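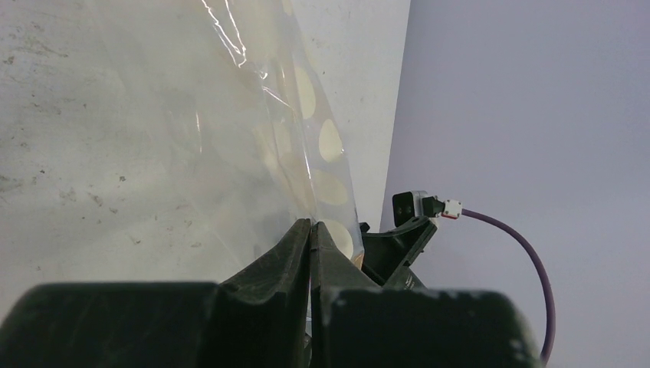
Round cream-colored discs in a clear plastic bag.

The Case for Keeping the Small Claims Counter Open

By Revathi Ramasamy
May 10, 2020

The county of Nidville proposes to close the public counter of its small claims office at the end of the fiscal year and to move all filings to an online portal. The proposal has been presented as a matter of housekeeping. It deserves a fuller debate than it has received, and the period for written comment should be extended until that debate can take place.

Small claims procedure exists so that a person without a lawyer may bring a modest dispute before a judge. A tenant seeks the return of a deposit. A baker seeks payment for an order that was delivered and never settled. The sums are small to the court and large to the people involved. The forms were written with such people in mind, and for many years a clerk has stood behind a counter to explain which form to use and where to sign it.

The county's own report, released in May, states that the counter received 147 visitors in the last full month of ordinary operation. Of these, 105 came with a question that had to be answered before any paper could be filed. The report treats this as evidence of waste. In the view of this writer it is evidence of need. A question asked before filing is the cheapest kind of help a court can give. The same question, left unasked, returns later as a rejected form, a missed deadline, or a hearing that must be put off while the other party waits in the hall.

Supporters of the portal point to Dornirico, where a similar system has been in use for three years. They are right that filing there has become faster for those who file often. Property managers and collection firms can now enter claims in batches. It is less clear that the system has served those who file once in a lifetime. The Dornirico office has not published the number of claims begun on its portal and then abandoned, and until it does, the comparison offers limited guidance.

Present conditions must also be considered. The counter has been closed to the public this spring for reasons of health, and no reasonable person objects to that measure. Temporary closure, however, should not be allowed to become permanent by default. A decision of this kind made while residents cannot attend a meeting in person will be seen by many as a decision made without them. The county should take care to avoid even the appearance of it.

There is a further point, which concerns language. The portal is to be offered in English and, at a later date, in Spanish. The present clerks between them speak several other languages used in the Sepúlveda district, where a large share of small claims begin. No plan has been put forward to replace this service. A telephone line has been mentioned, but its hours, staffing and cost do not appear in the report.

The contract itself also calls for attention. Hamineo, the vendor under consideration, would receive a fee for each filing, to be paid by the person who files. The amount is described as nominal. Fees described in this way have a tendency to rise, and the draft agreement places no ceiling on them. A court that charges more for access each year is changing its character, and such a change should be voted on openly.

This writer does not oppose online filing. It should be offered to all who want it, and it will surely relieve pressure on a small staff. The objection is to the removal of the alternative. The county could keep one window open for 14 hours a week, with the hours posted clearly and at least one evening included. The cost would be modest when set beside the price of the new system, and the arrangement could be reviewed after a year with proper figures in hand.

Those figures should include the number of first-time filers, the number of forms rejected and the reasons given, and the time between first contact and final judgment — measured separately for people with lawyers and people without. If they show that the window is no longer used, it may then be closed with a clear conscience. The board has no such figures before it today, and it should decline to act until it does.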